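Progress report to the Flellinance fund
August 6, 2026
Project: Winter visitor information and shuttle, Dorkano resort

Work since January has gone mostly into the shuttle between the lower village and the Bestoretti lift. The operator, Ametepe, has agreed to run two buses through the coming season, with a third on holiday weekends. Stops are fixed except the one by the ice rink, where the town still wants the shelter moved back from the road.

The printed trail and village map is finished. We ordered 3000 copies and will send them to hotels, rental shops and the train station in the fall. The cost came in under budget, and we would like to move the difference to signs at the bus stops.

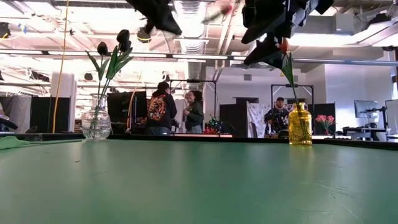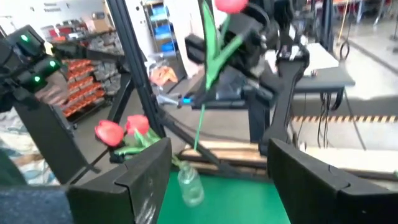
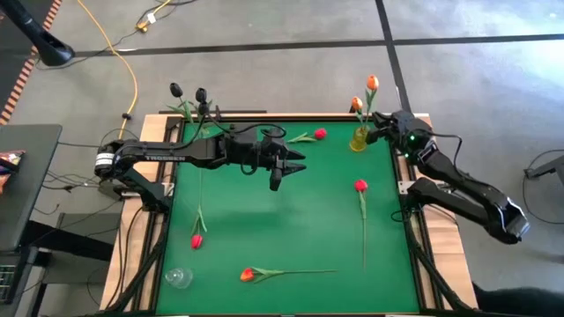
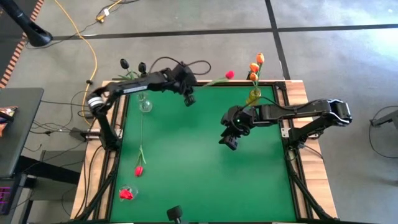 Will the shuttle be free for people without a lift pass?
Passengers without a pass will pay a small fare on board, and children under school age ride free.

Lodging listings are behind schedule. We have details from about 50 guesthouses and small hotels, but many have not confirmed their winter rates. Reminders went out last month. Listings without rates will go online with a phone number only.

Still open: the rink stop, the late bus after night skiing, and translation of the website into French. We ask that the second payment be released on the original schedule.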